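**Tabletop clutter and sorting — project report, part 2**
Aksel Zoëga, 20/12/2025

Our group looked at how small household items end up on a table and whether a simple set of rules helps to clear them. Petis wrote the rules, Ballell looked after the objects and I kept the notes. The work began in October with some 400 written entries from our own homes, mostly kitchen counters and hall tables.

## Objects

We wanted things of different shapes that most people would have lying about. A bowl was the one item everyone agreed on, and its colour had to stand out from the wood. The rest changed as we went. Flat things caused the most argument — Skotau felt they should be left out, as people tend to forget them and they are awkward to pick up. We kept them in.

The table is a light wooden one with a plain surface. 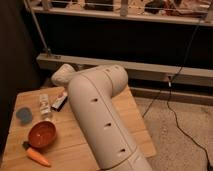 Clear bottle on its side in the first, toy carrot by the bowl in the second.

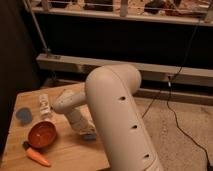

## Rules

There were 4 rules in the first draft and 3 in the final one:

1. Anything that can roll goes away first.
2. Flat items stay until last.
3. The bowl may be filled but not moved.

The dropped rule said to sort by colour. It took longer to explain than to carry out, and two people could read it in different ways. Arnardóttir tried rewording it twice before we gave up on it.

## Problems

Rule 1 is not as clear as we thought. A carrot shape rolls, but in a curve, and we never settled whether a tube counts. Our notes also use "bottle" and "container" for the same thing in places, so the item list needs another check before part 3.

The report was meant to stay under 800 words with the appendix. The item list is still being shortened, and Ballell has the current copy.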